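Call for Participants: Open Day Hosts and Visitor Testers

Makstead Workshop is looking for people to help with its open day on 17th August. We need two kinds of help. Hosts will look after small groups of visitors as they go through the building. Visitor testers will come in before the doors open, go through the whole visit as a member of the public would, and tell us what did not make sense. Both roles are paid. You can apply for one or both.

About the day

The open day is for people who live or work nearby and have never been inside. Most of them will not have seen a robot working up close. Last time we ran the visit as one long talk with a demonstration at the end, and a lot of people told us they would have liked to spend the time at the tables. This year the talk is five minutes and the rest is demonstrations.

There are four stops. The first is the Mullex line, where parts are sorted into trays. The second is the two-arm table, where a pair of arms works with fruit, a basket and a plastic bag. The third is the repair bench, where visitors can pick up old joints and motors and ask what went wrong with them. The fourth is a quiet room with chairs, water and someone to talk to about jobs and training.

The two-arm table draws the most questions, so we put two hosts there. Thin plastic bags are hard for robots. They fold, they stick to themselves, and they never lie the same way twice. Visitors should know before they start watching that an attempt may fail, and that the operator may stop and start over. Hosts do not need to cover for this. If a piece of fruit gets dropped, say so and let people watch the next try.

What hosts do

You will meet your group at the front desk, hand out badges, and lead them from stop to stop on a set timetable. You will give a short introduction at each table — we supply the text, and you are free to put it in your own words — and pass harder questions to the operator. You will also keep people behind the floor line while the arms are powered. You will not operate any equipment.

Each host takes four groups over the day, with a break after the second. Groups have no more than eight people. The work is mostly standing, but stools are available at every stop and we can arrange a seated post at the front desk or in the quiet room.

What visitor testers do

You will spend one morning with us, before the open day. You go around all four stops in a small group, then sit down with Sun-ja Noh for an interview. She will ask what you remember, what you were told that you did not follow, and where you got bored. There are no right answers, and it helps us more if you know nothing about robots. Interviews are written up without your name.

Who can apply

Hosts must be 18 or over and comfortable speaking to a group in English. We would especially like to hear from people who also speak Korean or Cantonese. Retail, teaching, museum or tour work is useful but not required. Hosts must attend one training session, which is paid at the same rate as the day itself.

Testers can be 16 or over. Anyone under 18 needs a signed form from a parent or guardian. You cannot be a tester if you work for Makstead, Gostard or Kong, or have done so since April of last year.

Pay and practical details

Hosts receive $215 for the open day, plus training. Testers receive a gift card at the end of the interview. Lunch is provided for hosts. Please wear closed shoes, and leave scarves and loose jewelry at home or in a locker.

The building is step-free from the parking lot to all four stops. The Mullex line is noisy and we have ear protection in adult and child sizes. If you need something else in order to take part, put it in your application and Yuk-lan Poon will get in touch to sort it out.

How to apply

Send a short note with your name, the role you want, any languages you speak, and two or three sentences on why you are interested. A resume is optional. Leave your note at the front desk, or mail it to Open Day, Room 838, Makstead Workshop. Bit-na Yeo reads all the applications and will reply either way. Questions about the demonstrations themselves can go to Kyung-tae Geum at extension 1308.

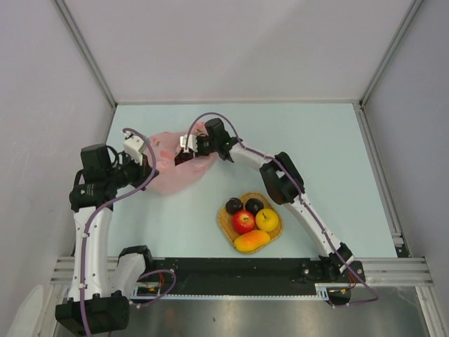
Stop two, the two-arm table: bag, basket and fruit.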